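Water column: what the rating on the label means

The rating printed on a coated fabric is a pressure figure. A rating of 3000 means the cloth held back a column of water 3000 millimeters tall before drops came through in the lab. It describes new, flat material with no stitching in it.

Most leaks start at the needle holes. A panel of Fundau cloth can pass the column test and still drip along a seam, where the thread carries water inward. Ljungberg now ships its seam tape in 2 widths, and the wider one is the better choice where several seams meet at one point — the narrow tape leaves gaps there.

Members who plan to reseal before the fall should clean both faces with plain water, let the fabric dry overnight, and apply the sealer in 3 thin coats. Thick coats stay tacky and pick up grit. Trotix sealer is for silicone coatings only and will peel off polyurethane.
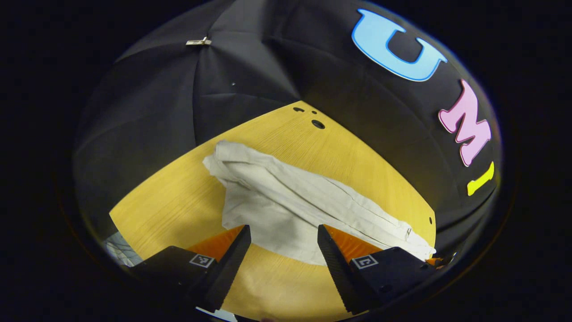
Radiating seams on a black canopy, with a light blue letter U attached to the fabric.

The Londside workshop has 263 feet of the wide tape left from the March order. It is sold by the foot at the Friday session, cut to length at the counter. Bring the seam measurements with you.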